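社区图书室通讯:木桌面的日常养护

图书室一楼的长桌六月份全部重新上过一遍硬蜡油,入秋以后陆续有读者来问,家里的木桌能不能照同样的办法处理。负责这批桌子的是木工师傅 Ademir Macedo,下面的内容根据他交给我们的维护记录整理,补充了几处读者常问的地方。

先弄清桌面是哪种涂层

木桌面常见的有三类:聚氨酯清漆、硬蜡油、纯油。三类的养护方法差别很大,弄错了容易越修越花。

在桌子背面或者不显眼的角落滴一滴清水,等十分钟。水珠一直鼓着,擦掉后没有痕迹,多半是清漆。水珠慢慢塌下去,擦掉后颜色略深,过一阵恢复,一般是硬蜡油。水很快渗进去,留下深色圆印,说明桌面是纯油,或者原来的涂层已经磨光了。

清漆桌面平时不需要上油,上了也进不去,只会浮在表面发黏,还容易粘灰。清漆如果已经起皮,局部补漆的效果通常不好,接缝处会看得出来,要么不管它,要么整面打磨重做。

日常清洁

用拧得很干的棉布顺着木纹擦,再用干布擦一遍。不要用含酒精的湿巾,也不要用厨房去油剂。图书室原来用过一种柠檬味喷雾,半年以后靠窗那张桌子的蜡层发白,后来停用了。

彩色铅笔印可以用白色橡皮轻轻擦。蜡笔印先用塑料卡片刮掉表层,再用布蘸少量中性皂液擦。圆珠笔印渗进木纹以后基本擦不掉,只能等下次打磨时处理。

水印和烫印

杯底留下的白圈,是水汽停在涂层里,还没有到木头。先把桌面放在通风处晾两天,有一部分会自己消失。没有消失的,垫一块干净棉布,用熨斗最低档隔布轻压几秒,拿开看一下,再压。一次压太久会把蜡烫化,留下一块更亮的斑。

黑色的印子是水已经进了木头,和木材里的单宁起了反应,靠擦是擦不掉的。面积小可以用草酸溶液处理,操作时要戴手套,保持通风,处理完用清水反复擦净。家里有小孩的,建议请人来做。

打磨和上油

硬蜡油桌面可以局部翻新,步骤如下。

一、用180目砂纸顺纹打磨,手上不要用力,把旧蜡磨成均匀的哑光即可。

二、换240目再磨一遍。不建议磨得更细,太光滑油吃不进去。

三、吸尘,然后用微湿的布擦掉残灰,晾干两小时以上。

四、用不掉毛的布蘸硬蜡油,薄薄推开。我们用的是 Wokau 的哑光款,一罐500毫升,一张长桌两遍下来还剩小半罐。

五、等二十分钟,把没有吸进去的油全部擦掉。这一步最容易偷懒,擦不干净的地方会结成一层软膜,几个星期都不干。

六、隔一天上第二遍,做法相同。第二遍之后一周内不要沾水,不要铺桌布。

擦过油的布不能团起来扔进垃圾桶,干性油氧化会发热,有自燃的危险。把布浸透水,摊平晾在室外,完全变硬以后再丢。

木纹和节疤

有读者问桌面上的深色条纹和节疤是不是瑕疵。节疤是枝条长在树干里留下的,周围的纹路会绕着它弯过去。活节和木头长在一起,不影响使用。死节周围有一圈黑边,时间久了可能松动,可以用透明环氧树脂填平。深色条纹上油以后会更明显,想保持浅色的,应当选带少量白颜料的硬蜡油,并且先在背面试一小块。

字母积木摊在中棕色的木桌面上,横向的纹理和深色节疤都露在外面。

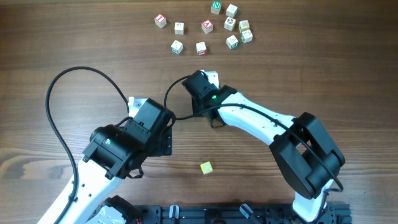

费用

六月份这次翻新总共支出3125元,其中材料1467元,余下的是人工和砂纸机租金。预算原定3000元,超出的部分从下半年的杂项里列支。如果自己动手,一张普通餐桌的材料不多,主要花的是时间。

读者来信

Mal-soon Baek 来信问,她家的旧餐桌是从 Marciniak 家具店买的,桌面有一层很厚的亮漆,能不能改成硬蜡油。可以改,但是旧漆必须全部去掉,有一点残留,油上去就会深浅不一。贴皮的桌子要特别小心,木皮很薄,机器打磨容易磨穿。先看桌边,如果侧面的纹理和桌面接不上,很可能就是贴皮,建议只用手工打磨,或者干脆保留原漆。

想借砂纸机的读者可以在一楼服务台登记,每次限借两天,砂纸自备。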